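Projects > Sorting Bench > Gallery
June 18, 2020 | By Lucie Campbell
Shares: 79 | Comments: 2

We're up to 277 recorded pickups on the small electronics set, and I finally got around to putting a few shots online! The goal is 400 before Riaan starts training — he's already asking me daily.

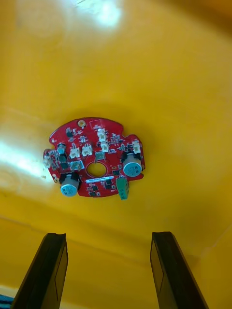 The red round board in its yellow bin, from the wrist camera. I love those two big capacitors! 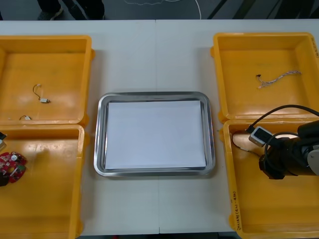
The whole table, with four bins and the steel tray in the middle. The gripper's at the lower right one, at the little white module with the black cable.

Busau Robot Learning Club

Cables are my least favorite so far (they slide all over the place), and Zinhle swears the boards are worse. We'll swap in new parts once this batch is finished. If you've got old connectors lying around, send them our way!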